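Castside Opens Its Training Kitchen to Visitors

CASTSIDE, December 21, 2020 - Dusent will open its kitchen robotics program to the public in the new year, following a first visitor day at the Castside site in August. The company builds software that teaches robot arms to handle household objects. Its training kitchen is an ordinary apartment kitchen with the cabinets, sink and window left as they were.

The August visit brought in 79 people over the day, in groups of 11 or fewer. Guests watched operators work through kitchen chores with hand-held grippers, then tried the tools themselves at a second counter. Each gripper has the same fingers as the robot arm it trains, so a motion made by a person can be passed on to the machine.

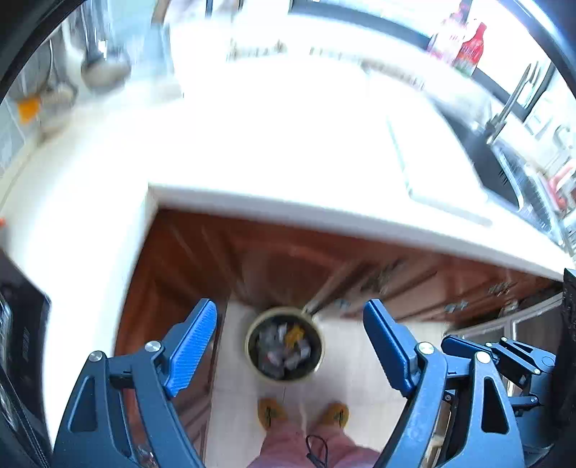 Dusent has recorded more than 600 hours of kitchen work this way. Operators are asked to move at their own pace and to use the room as they would at home. That includes the floor, where a long-handled pot may stand next to the operator's slippers as easily as on the stove. Azadeh Sharifi, who leads data collection, said this is what the company wants from the sessions.

"A kitchen in a lab tends to have everything at one height," Sharifi said. "People put things down wherever there is room, and a robot that works in a home will have to deal with that."

Visitors asked most often about washing up and wiping down. Gianni Cattaneo, head of engineering, told them that counters next to a sink are still hard for the arm. Shiny steel and bright windows both confuse its depth readings, and small items such as a ball of crumpled plastic are easily missed. A list of 117 kitchen tasks is now in use, and those near the sink are being recorded first.

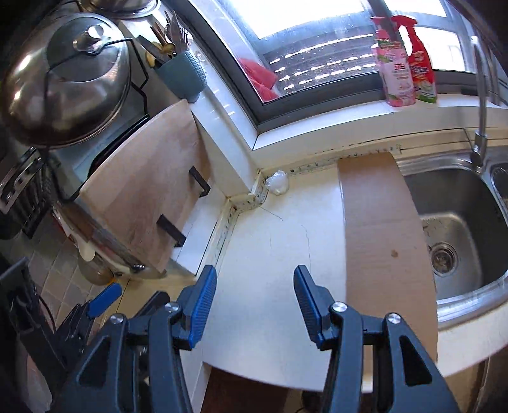 ## Visiting in the New Year

The next open day will follow the same plan as the first, with a short talk, a demonstration and time to handle the grippers. Nives Leone will run the talks and Leonardo Gentile will supervise the hands-on counter. Children are welcome with an adult. Gakholm, which makes the robot arms, will send two engineers to answer questions about the hardware.

Admission is free, but places must be booked. Schools and community groups can ask for a separate visit - please allow four weeks. Street parking is limited.

## Contact

Lucrezia Cattaneo, Press Office, Dusent, Castside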